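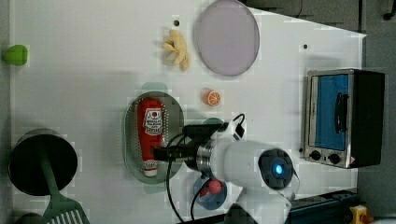 19 February 2022
by Marion Dunbar

Took the early bus from Tilham to Usbridge, 437 if you're keeping track of routes. It left on time and I had two seats to myself until Flurbridge, where a school group got on.

The library meeting was at noon. They want to cut the Saturday hours, and we handed in a petition with 600 names. The councilman took it and said he would read it. We'll hear in September.

Had soup at Gillies afterward and walked back to the station in light rain. Home by six, feet sore.

Comments

Peg: I signed it twice by mistake, sorry.

Rob T.: Is the soup still $2 extra with bread?

Marion: Yes, and smaller.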